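Kalel Tovlow — mein Pad für lange Abende am Strategiespiel

Startseite / Zubehör / Controller / Kalel Tovlow

Auf Lager, Versand in 2 Werktagen

Ich verkaufe in meinem kleinen Laden nur Sachen, mit denen ich selber spiele, und der Tovlow liegt bei mir seit Januar jeden Abend auf dem Sofa. Eigentlich bin ich ja Maus-und-Tastatur-Mensch, seit ich denken kann. Dann kam Plomden raus, dieses Aufbauspiel mit den Schleusen und den ewig schlecht gelaunten Händlern, und plötzlich wollte ich das im Liegen spielen. Mit meinem alten Pad war das eine Qual! Der Cursor kroch über die Karte, und jedes Untermenü lag drei Tastendrücke tief.

Der Tovlow hat 10 frei belegbare Tasten, davon vier auf der Rückseite, und genau die machen den Unterschied. Ich habe hinten links die Bauliste liegen, hinten rechts den Zeitraffer, und die beiden unteren springen zwischen meinen Häfen hin und her. Nach einer Woche habe ich nicht mehr hingeschaut. Die Rücktasten haben einen kurzen, ziemlich harten Klick, den man im stillen Zimmer auch hört. Wer neben jemandem spielt, der schlafen will, sollte das wissen (ich weiß es jetzt auch).

Die Sticks laufen etwas strammer als bei den meisten anderen Pads. In Shootern hat mich das anfangs gestört, in Rennspielen finde ich es herrlich. Man kann die Kennlinie in der Software verstellen, und sechs Profile passen direkt ins Gerät, also auch ohne laufenden Rechner. Umgeschaltet wird mit der kleinen Taste neben dem Steuerkreuz.
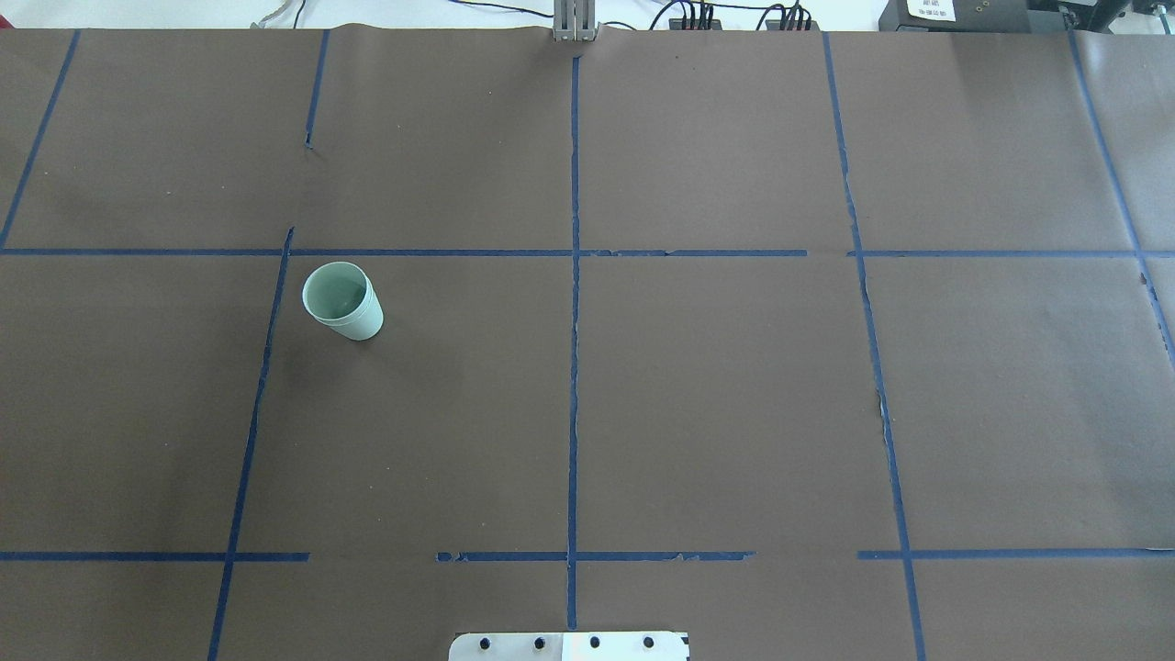
Zum Akku: Ich komme bei ausgeschalteter Vibration auf nearly — Verzeihung, mein Englisch vom Streamen schlägt durch — auf fast 700 Minuten. Mit Vibration ist deutlich früher Schluss, da lade ich eben jeden zweiten Abend. Das Kabel liegt bei, steckt fest und ist lang genug, dass man damit auch weiterspielen kann. Einen Netzstecker müsst ihr selber haben.

Mein Kumpel Arsen Semeniuk spielt fast nur Strand, das Koop-Ding mit den Wracks, und er hat mir den Tovlow nach einem Wochenende nur ungern zurückgegeben. Ihm waren die Schultertasten anfangs zu lang. Dafür gibt es unten zwei Schieber, mit denen man den Weg verkürzt, die hatte er schlicht übersehen. Also bitte einmal umdrehen, bevor ihr mir schreibt!

Was mir nicht gefällt: das glänzende Stück Plastik rund ums Logo. Da sieht man jeden Finger. Der Rest ist matt und bleibt auch nach Stunden griffig. Und die Software könnte dringend eine deutsche Übersetzung vertragen, die den Namen verdient. »Totzone erfrischen« steht da wirklich im Menü, gemeint ist das Zurücksetzen der Sticks.

Technisches in Kürze

Verbindung: Funk per USB-Empfänger oder Kabel
Tasten: 10 frei belegbar, 4 davon hinten
Profile: 6 im Gerät speicherbar
Sticks: abnehmbare Kappen, 2 Höhen liegen bei
Kopfhörer: Klinke unten, nur im Kabelbetrieb
Farben: Schwarz und Sandgrau

Sandgrau ist gerade knapp, ich habe nachbestellt. Tragt euch einfach in die Warteliste ein, dann kommt eine Mail, sobald die Kartons bei mir stehen.

Kundenstimmen

I-seul Shin: Spiele damit Plomden am Fernseher und habe die Maus seitdem nicht vermisst. Der Empfänger ist winzig, bitte nicht verlieren.

Dong-hyun Son: Gutes Pad, mir persönlich aber zu schwer. Umtausch lief ohne Theater.

Noch Fragen? Schreibt mir über das Formular, ich antworte meistens abends — und wenn gerade eine Schleuse brennt, auch mal etwas später.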